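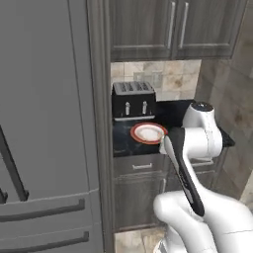 Pre-opening inspection, simulation demonstrator, Rornwood open day. Checked Sunday in May, doors at 11. The kitchen task on the main display was inspected together with the physical stand. Visitors will see the arm working at a plate with a reddish-orange rim, set on the dark worktop just in front of the toaster, and the gripper contact with the rim should be legible from the back row. Comments follow each item.

1. Display and software
Scene loads from cold start: Pass. Build 2943, the one agreed with Zitov.
Fingertip contact at plate rim: Pass. Contact is on the right edge of the rim. Reduce glare on the display before opening.
Plate texture: Comment. Pale smudge in the white centre. Leave as is, the presenter's script refers to it.
Reset to start pose: Pass with comment. Allow the arm to settle before the next run — two resets in quick succession froze the viewer.

2. Operator desk
Stop key labelled: Fail at first check, label since fitted. Rechecked, pass.
Visitor joystick speed limit: Pass. Set to 300 mm/s in simulation.
Spare joystick: Not present. Cledlow to bring one.

3. Stand and public area
Cables taped or covered: Pass, except the run behind the left screen. Cover before doors.
Barrier position: Pass.
Extinguisher in reach of desk: Pass. Tag 327, in date.
Walkway width: Comment. Narrow where the Åberg banner stands. Move banner back to the wall.
Noise: Pass. Fan on the render machine is audible but acceptable.

4. Outstanding before opening
Cable cover, left screen.
Banner.
Spare joystick — demonstration may open without it.

Result: conditional pass. Recheck section 3 at 10.30.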